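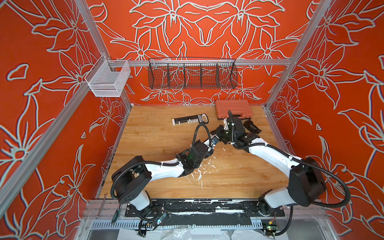

**Can a tenant keep a housing voucher if the unit fails its inspection?**
In most cases the voucher stays put while the repairs get done, and the landlord is the one who has to make them, so please tell families that first thing when you knock, before they start worrying (they always do).

## Uven Court, annual unit inspection, 8 Dec 2020

Inspector: Josefina Yáñez
Tenant liaison: Yuk-lan Wan

### Unit 3013

- [x] Smoke alarm sounds in hallway and bedroom
- [x] Hot water at kitchen and bath
- [ ] Bedroom window locks
 - *The latch spins all the way around and never catches. Mrs. Kwok has been wedging it with a ruler, bless her, and says she reported it back in September. I'd like Yeh Management to find that request for me.*
- [x] Outlet covers in place
- [ ] Handrail on back steps tight
 - *Wobbles at the bottom bracket. It'll hold a light hand, but I wouldn't lean on it with groceries.*

### Unit 3306

- [x] Smoke alarm sounds
- [x] Stove burners, all 4 light
- [ ] Bathroom fan runs
 - *Hums but doesn't pull any air. Lok-yiu Lui was kind enough to show me the mildew behind the door, and it has been scrubbed more than three times this fall, poor thing.*
- [x] Front door deadbolt
- [x] No peeling paint

### Common areas

- [x] Exit signs lit
- [ ] Stairwell door closes by itself
 - *Needs a good shove. Gekero has the part on order.*

Landlord has been given the repair list. Pui-shan Lam will call both households to set up the second visit, and she can do it in Cantonese if they'd like that better. Result for both units: **fail, reinspect**.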